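Brenley hold Clirdale to a draw

Brenley drew 2-2 away to Clirdale in the final round of the season. Clirdale led twice from set pieces. Greer Aitken levelled the first time with a low shot from the edge of the area, and Torquil Cairns headed the second from a corner on the left.

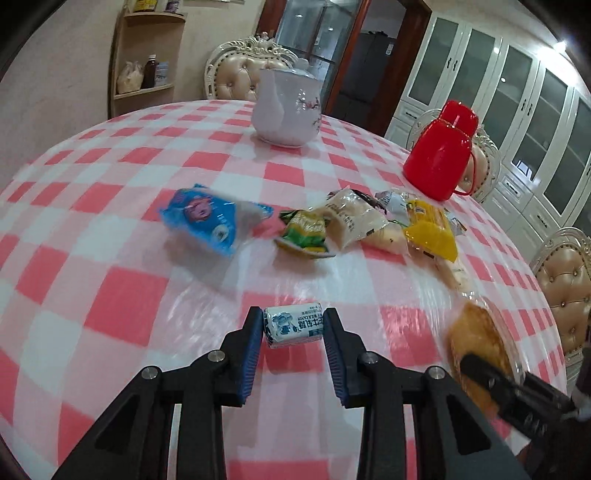
Wrapped sweet and packaged pastry on the checked tablecloth.

The attendance was 456. Fiona MacKinnon replaced the injured right back before the interval and the side moved to a back three, which reduced the space behind the midfield. Clirdale had one further effort, saved at the near post.

The point leaves Brenley one place above Nisbet on goal difference. Season ticket forms for next year are available at the ground and must be returned before the first home friendly.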